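Robot Learning Workshop - Handout 4: Collecting demonstrations by hand

Hi everybody. I've typed these up from what I said on Saturday, plus the bits I forgot to say and remembered on the bus. If you missed the session, read the whole thing before you come in, and then find Pui-shan Yuen, who has the checklist and more patience than I do.

Where we are in the course. Handouts 1 to 3 were about the arm: joints, frames, how to move it from one pose to another without hitting the table. From now on we're going to let data do most of the work. You'll pick up a pair of hand-held grippers, do a household job with them, and the recording of what you did becomes a training example. One recording of one try at one job is what I'll call an episode. Our class project is called Skititow, and the job is cloth: picking up a piece of clothing from a bed, flattening it, folding it.

Why cloth? Because I like it! Also because it's awful. A mug has one shape. A shirt has as many shapes as there are ways to drop it, and it hides its own sleeves. If your policy can find a sleeve in a heap, I will be very happy and I will probably tell everyone in the building.

Holding the gripper

Take the handle the way you'd take a garden hose nozzle. Fingers go through the trigger, thumb rests on the upper side. Squeeze to close, let go to open. Don't strangle it - your forearm will be sore by episode ten and your motions will get jerky, and jerky motions end up in the data along with everything else.

Two of these at once feels strange at first. Most people start out using one hand and leaving the other one parked in the air somewhere, which is fine for picking up a sock and useless for a shirt. Make yourself start every episode the same way: both grippers over the bed, both closed, tips pointing at the work.

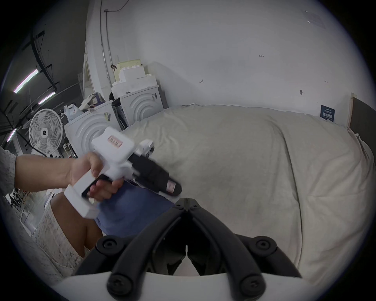
Starting closed matters more than you'd think. We use the closed position as the zero for finger width, so if you begin half open, every width in that episode is shifted and whoever cleans the data has to fix it by hand. (Last term that was me. I was not gracious about it.)

Keep the tips where both cameras can see them. The camera on each gripper rides along with your hand, so it sees what your wrist lets it see. If you crank your wrist way over to reach a corner, you've pointed the camera at the wall and the episode has a hole in it right where the interesting part was. Move your elbow or shift your seat. You're allowed to sit on whatever's comfortable, by the way, as long as you can reach the whole cloth.

How to do one episode

1. Drop the garment on the bed. Don't arrange it.
2. Both grippers closed, over the cloth. Hold still for a slow breath.
3. Say "start" so your partner can mark it.
4. Do the job at the speed you'd pour a full cup of coffee.
5. Come back to the starting pose, close both grippers, say "stop."
6. Tell your partner "keep" or "toss" before you do anything else.

Number 6 sounds fussy. Do it anyway. You won't remember which one was bad by the end of the hour, and I've watched a pair argue over it for longer than it would have taken to record the whole batch again.

What counts as a toss? Your hand touched the cloth. You stopped in the middle to talk. The cloth slid off the bed. A dropped corner is NOT a toss if you went back and picked it up again. I want those! A robot that has only seen perfect folds has no clue what to do when a corner slips, and corners slip all the time.

Where to grab

People go straight for the middle of the heap, and what comes up is a lump. Look for an edge first: a cuff, a hem, a collar. Pinch a little cloth, lift it, and let the rest hang so you can see what you've got. Then bring the second gripper in for another edge, and pull the two apart slowly. Half of flattening a shirt is just that.
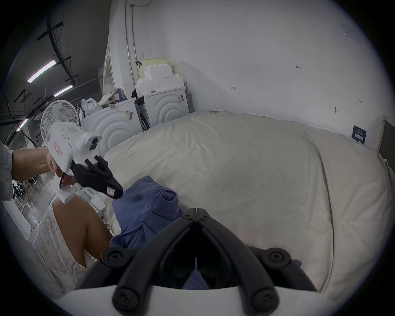
The second thing people do is push down. A bed is soft, so pressing with the tips makes a dent and the cloth sinks into it, and then you're pinching bedding along with your sleeve. Come in low and from the side, let the tips slide under the edge, and close. If you've caught the bedding too, open, back off, and try again without stopping the episode.

Please also change things up between episodes. Turn the garment over, move it nearer or farther away, swap it for another one. Rigoberto Quezada did a lovely clean batch for us last term, and every single heap was in the same spot, so our model learned to reach for that spot whether there was a shirt in it or not. He tells this story himself now, so I don't feel bad putting it in a handout.

Some numbers

The class set stands at 2477 kept episodes. I'd like us to reach 3326 before the end of June. Each pair is down for 98, counting only the keeps, and you can split them over as many sessions as you want. Short sessions are better. Once you've noticed you're rushing, you've been rushing for a while.

When you copy your files over, put them in the Brornine folder under your pair name, and don't rename anything inside. The script reads the names. If you lost an episode in the middle, leave the gap.

Things that went wrong for somebody already

Loose tips. Wiggle the fingers before you start. If there's play in a joint, bring the gripper to me with the little screwdriver and we'll snug it up.

Thumb over the lens. It happens to everyone once. Wipe it with the soft cloth and not with your shirt.

Left and right swapped. If you put the grippers down for a break, check which one you're picking up. A whole batch with the hands reversed can be rescued, but a batch that's reversed partway through is a real headache.

Start and stop marks missing. Partner's job, and yes, partners, I can tell when you were on your phone.

For next time

Bring one piece of clothing you don't mind seeing dragged around, plain color if you have it. Read the first half of the Sandoval notes on representing rotations, and skip the proofs unless you enjoy them. Write me a paragraph on this: when you fold a shirt with your own hands, which parts do you do by feel, without looking? The grippers take all of that away from you, and I'd like to hear what you missed most. Email is fine, paper is fine, a legible napkin is fine too.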